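The Longest Seam I Ever Sewed Was a Curtain

I've hemmed, darned and patched for most of my life, and until this winter I thought I knew what a fiddly stitch was. Then I went to Brirnthorpe to meet Arlo Dunleavy, who teaches suturing there, and found out my standards were laughably low.

His course is called Strand, and he keeps the numbers pinned over the kettle: 746 people through it, 128 practice knots each before he'll let them near the harder stuff. I managed 2 and one of them was a granny.

What surprised me is how much of it I recognised. The needle is curved, so you roll your wrist and let it follow its own arc (I kept shoving, like you do with denim). The thread wants to be kept slack until you mean it. You hold the needle with one jaw-tipped tool and help with the other, and they have to share a very small bit of space without bumping — think two people icing the same bun.

"Watch the tips," Arlo kept saying. "Your thread will tell you the rest." Mine told me I was pulling too hard.

I went home and looked at my pincushion with new eyes. All those straight needles! I've since bought a curved one for the footstool, and I'm rather smug about it.

Steel jaws, glossy tissue and, in all four, a dark thread too.
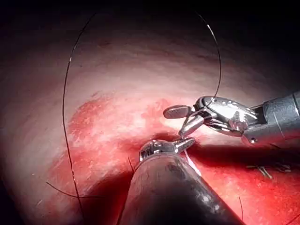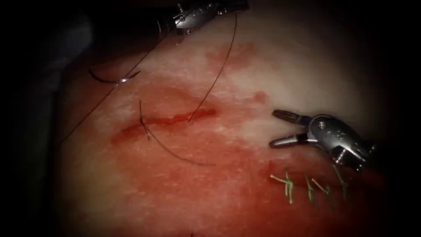
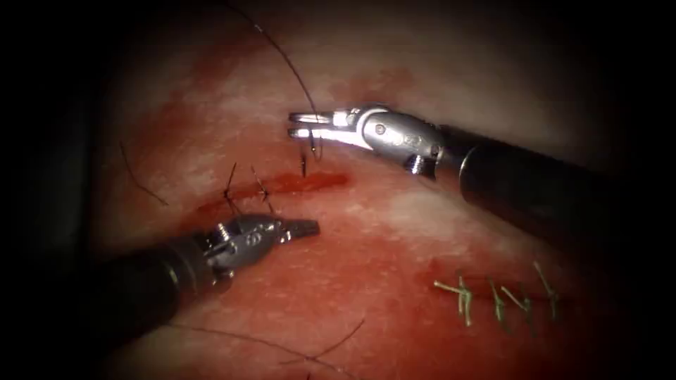
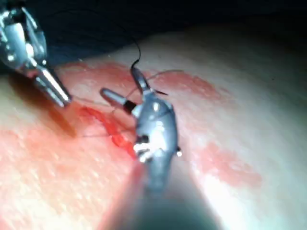 Having a go yourself

You won't need anything grand. Arlo starts beginners on a banana skin, slit with a craft knife and closed again with an upholstery needle and dark thread. Keep the stitches the same distance from each edge, and tie off loosely. If the skin tears, you're tugging — I got through a whole bunch before tea.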